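Ticket 2443
Subject: Right gripper pose drops out, demo station, open day visit
Opened by: Nidia Agudelo
Assigned to: Ruth Palomino
Site: Joltomel, Drendville, Muñoz room
Priority: High
Status: Pending confirmation
Opened: June 2, 2019

Nidia, first entry
Visitors in the building all day and the hat demo is flaky. Left gripper tracks fine. Right one goes gray in Foltus for a second or so, comes back, goes gray again. When it comes back the pose has jumped and the recording gets flagged. Happens mostly when the right hand rolls outward, like when you're working the hat down over the stand. School group is up next, need something that works.

Tried so far:
restarted Foltus – no change
unplugged right gripper and plugged back in – ok for one run, then same
swapped operators – same
lights down on the window side – maybe a little better, not sure

Error in the log is "rigid body lost (R), frame 1742". Other runs have it too at different frames. Can send the whole log.

Ruth
Got it. Couple of questions before I walk over. Does the jaw opening still read when the pose drops? And did anyone touch the marker plate? If the plate is bent or a dot is scuffed it will do exactly this.

Nidia
Jaw reading stays live, yes. It's only the pose. So not the cable I guess? Plate looks ok to me but I let people from the first group hold both grippers, so somebody could have knocked it. Nobody said they dropped one.

Ruth
Right, not the cable then. Pose comes from the plate, jaw comes down the cable, separate things. Leave the cable alone, keep it out to the side so it doesn't drag on the wrist.

Do this please:
1. Stop recording, close the session.
2. Hold the right gripper still over the middle of the table, plate up, and watch the residual in Foltus.
3. Roll it out slowly toward your right side. Tell me where it goes gray.
4. Same with the left one for comparison.

Nidia
Residual on the left is steady. Right is high even sitting still, goes gray about a quarter turn out. Left makes it a lot further than that.

Ruth
Ok so the saved model for the right one doesn't match the plate anymore. Plate has probably rotated a hair on its mount. Check the screw, snug not tight. Then delete the R body and make it new. Don't edit the old one, it keeps the old offsets.

Also check exposure. Should be 700 on this station, somebody may have bumped it for the visitor photos.

Nidia
Screw was loose!! Plate moved when I pushed on it. Tightened, remade the body. Exposure was wrong too, put back to 700. Residual on R now looks like L.

School group came in while I was doing this so they got to watch me wave a gripper around in circles, which they liked better than the talk. One kid asked if the robot learns the hat part from our hands or if somebody types it in. Told him hands.

Ruth
Good. Now do real runs, not waving. Full task, hat on the stand, both sides, cuff straight. I want the outward roll in there because thats where it failed. If you get 2 clean ones in a row go ahead and put it back on the visitor schedule.

And can we not hand the live pair around next time. There's a dead pair in the cabinet for people to hold. I'll put it on the checklist for the October visit.

Nidia
Agreed on the dead pair, didn't know we had one. First full run clean, no gray, no flag. Doing another now with the hat seated on the wire stand and a gripper at each side, palms up like in the operator sheet.
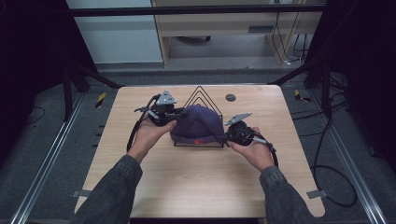

Second run clean too. Back on the schedule for the last group – leave the ticket open till they're gone, then I'll attach the log and you can close it.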